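Hanging Small Pictures Level on an Interior Wall

Scope

This page covers light frames, up to 6 pounds, on drywall, plaster and masonry. Heavier pieces, mirrors and anything hung over a bed need a rail or a cleat and are covered separately. The method was written up by Ginevra Gentile for the Bulmont fitting notes and has been revised once, after comments from Rosario Grasso on plaster walls.

Tools and materials

Tape measure
Spirit level or laser line
Pencil, soft
Low-tack masking tape
Drill with 6 mm masonry bit (masonry only)
Wall plugs and screws to match the bit
Angled picture nails (drywall and plaster)
Felt or rubber bumpers, two per frame

Setting the height

Measure from the finished floor, not from the baseboard. Baseboards are often installed to follow an uneven floor, and a line taken from the top of one will carry the same error up the wall. Mark the center height in pencil at two points and join them with tape. A center height of 57 to 60 inches suits a room where people stand. In a dining area, drop it by 5 inches.

Next, find the hook offset. Lay the frame face down, pull the wire toward the top edge with one finger until it is taut, and measure from the wire to the top of the frame. For a sawtooth hanger, measure from the teeth. Subtract this figure from half the frame height. The result is the distance above the center line at which the hook must sit.

Example: frame height 18 inches, half is 9 inches. Wire to top edge, 3 inches. The hook goes 6 inches above the center line.
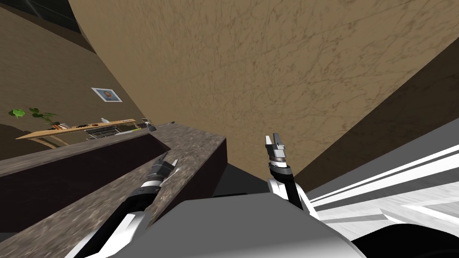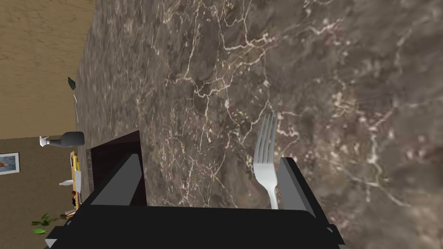
A picture hung close to furniture has to be checked against the furniture as well as against the level. The eye compares the bottom edge of the frame with the nearest long horizontal, and if the floor slopes, the two will disagree even when both the frame and the level are correct. With a long light wooden table below a small framed picture, as in the first view, the tabletop is that horizontal. Put the level on the table before touching the wall. If the table is out, shim its legs first. Leaves from a potted plant at the end of the table should also be moved aside while measuring, as they push the tape off line.

Fixing to drywall

Drive the nail at the angle set by the hook body. Do not widen the hole by rocking the nail. If the nail meets a stud, it can be driven straight through. If it meets nothing after the first half inch, it is in the cavity and the load rating on the packet for hollow walls applies.

Fixing to plaster

Place a cross of masking tape over the mark to limit chipping. Older plaster may have separated from the lath. Tap around the mark with a knuckle; a dull, loose sound means the hook should be moved. Grasso recommends drilling a pilot hole in all plaster regardless of age.

Fixing to masonry

Drill to the full depth of the plug plus a little for dust. Clear the hole with a hand pump. The plug should go in with light taps and finish flush. If it spins, the hole is oversized; use the next plug size up and a matching screw. Sanna and Lurar plugs of the same nominal size are not interchangeable in soft brick, where the Lurar collar tends to stand proud.

Leveling and holding

Hang the frame and place the level on its top edge. On frames with a rounded profile, use the bottom edge. Adjust by sliding the wire on the hook. Once level, press a bumper onto each lower back corner. Frames on a single wire drift with door vibration, and the bumpers hold them in position.

For a frame wider than 16 inches, use two hooks set one third of the width apart. Mark both from the same laser line. The Drurent twin hook has a slot for fine adjustment of one side, up to a quarter inch.

Recheck after one week. New wire stretches under load, and the frame may need to be raised by one turn of wire at each ring.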